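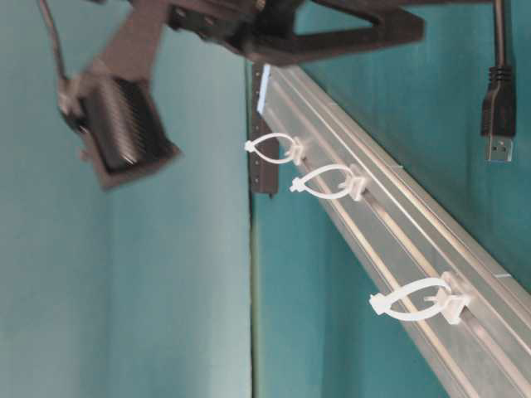 May 11, 2018. Two grippers compared on the bench arm: the Ollska two-finger and the Zilen suction head. Same arm, same speeds, same tray of parts, 200 picks each, and I'm really pleased with how much we got out of one day. The wall camera has gone back up on its old bolt so we get a side view of every move, and it already tells us something useful: at the present speed setting the fins on the ribbed block smear into streaks while the rail stays crisp enough to see the grooves. So for timing anything off the video we need a shorter exposure or more light, probably both. The three cable ties on the rail still have nothing in them, and there is a USB lead hanging straight down near the top of the rail. It wants routing before we go any faster.

Parts were the usual mix from the Blackwood box: short tubes, flat caps, the two sizes of hinge, and the rubber feet that everybody hates. Tray shaken between rounds. Controller is still the Hisport with the firmware from the spring, I didn't want to change two things at once.

Ollska first. Lovely thing to set up. Bolted on, plugged in, homed itself, and it was picking tubes before the kettle had boiled! Force setting goes from 1 to 10 with no units given anywhere in the manual, so I settled on 4 for everything except the feet (2, or they squash and pop out sideways). Misses were nearly all hinges lying flat against the tray wall, where the left finger can't get down the side. Tried tilting the wrist a bit on approach and that got most of them, at the price of a slower move. I think a thinner fingertip would do the job better and we have the drawing already, just needs the pad recess made shallower.

One thing to watch - on close it sometimes reports "gripped" with nothing between the fingers. Happened on caps only. I've put a width check in after the close command (anything under 2 mm counts as empty, go round again) and it hasn't fooled us since lunch.

Zilen after lunch. Completely different character. On caps it is superb, quick in and quick out, and it doesn't mind if the cap is pushed up against a neighbour. On tubes it is hopeless with the standard cup, as expected, and a bit better with the small bellows cup from the spares drawer. Rubber feet: I had written these off beforehand and was wrong, the small cup picks them up very nicely by the flat side. Upside down, no chance.

Vacuum reading at rest on a good cap pick was steady, and the drop when it loses a part is so sharp that we get slip detection more or less for free. I'd love to have that on the Ollska.

Noise: the pump is loud. Needs a box round it or a longer hose and a cupboard.

Counts from the log, both heads together with the warm-up rounds and yesterday's dry runs left in: 3,353 close or suck commands. Of the proper picks, the Ollska missed 56 before the wrist tilt went in, so that figure is not fair to it and the run wants doing again from scratch with the tilt on throughout. Don't quote it to anyone yet. Zilen misses still to be split by part, the script lumps caps and feet under one label. My fault, I reused the tray file.

Settings if somebody picks this up on Monday:
Ollska force 4, feet 2, approach height 30 mm, wrist tilt on for hinges
Zilen small bellows cup, settle time 150 ms, blow-off on
Arm speed 60 per cent for both, acceleration left at default
Hisport logging at the fast rate, files go in the gripper folder by head name

To do
Route the hanging USB lead, fill the ties on the rail or take them off
Shorter exposure on the wall camera, try the second lamp
New fingertips, two pairs
Fix part labels in the script
Rerun Ollska, 200 picks, tilt on
Long run of 2,000 on whichever head wins for caps, to see how the cup lip wears. Would like this done before August

Also had a thought on the way to lock up: the wrist flange has room for both heads side by side on a bracket, fingers one way and cup the other, and flip between them. Weight is the worry. Will put both on the scales and do the sum before getting carried away - but I do rather want to build it.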